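Lelter: Frequently Asked Questions
Last updated Mon 17 October

What is the Lelter?
The Lelter is Turkwood's own local currency! One Lelter is always worth one dollar, and you can spend it at any shop, market stall or trade that has signed up. We love dollars too, but a dollar spent at a chain store tends to leave town pretty fast, and a Lelter sticks around and gets spent again down the street.

Who accepts it?
There are 63 businesses on the list right now, including both bakeries, the bike shop on Butt Street, two plumbers, and (we're thrilled about this one) the Breltari movie theater, which joined in August. Look for the green sticker by the register.

How do I get some?
Bring dollars to the exchange desk at the library, or load them onto the app. You get one Lelter for every dollar, with no fee going in. Notes come in ones, fives, tens and twenties. 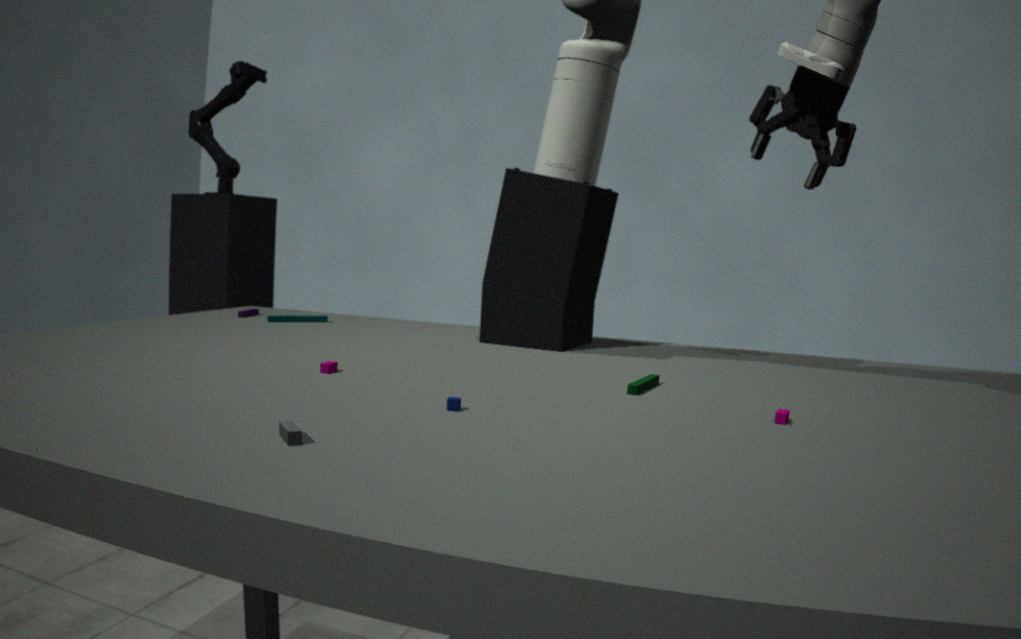

If you're opening an app account, have your phone with you and a piece of mail with your Turkwood address on it. Paper notes need nothing at all, so visitors can join in for an afternoon!

Is my money backed by anything?
Yes! Every Lelter in circulation is matched by a dollar in a reserve account at a bank in town. We don't lend the reserve out and we don't invest it. The balance is posted at the exchange desk each month next to the number of Lelters issued, so come by and compare the two.

Can I change Lelters back into dollars?
Businesses can, any time the desk is open, for a fee of 2 percent. The fee pays for printing. Personal accounts can't cash out, so start small until you know where you'll use them. Most people find it goes quicker than they thought (the bakeries see to that).
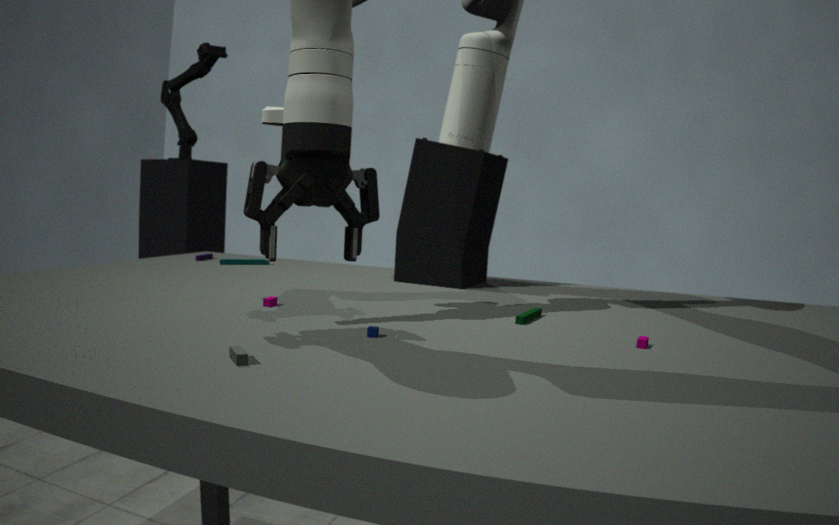
Small colored blocks on the tabletop, with the gripper above.

Do businesses pay tax on sales in Lelters?
They do, exactly as they would on dollar sales. Ring up the full price, charge the usual sales tax, and send the tax in dollars. Your accountant can treat one Lelter as one dollar in the books. 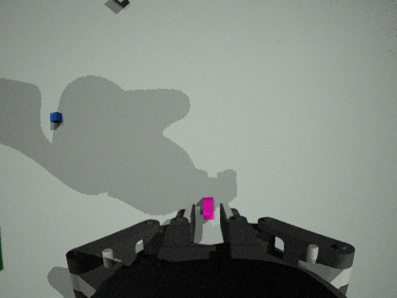 What happens if I lose my paper notes?
Lost notes can't be replaced, the same as cash. A torn note is fine as long as you have more than half of it and the serial number can be read. Bring it to the desk and we'll swap it.

How many people use it?
At last count, 957 people had an app account, and plenty more carry only paper. We'd love to have you too!

Can I get change in dollars?
That's up to the shop. Most will give small change in coins, since we don't make any of our own.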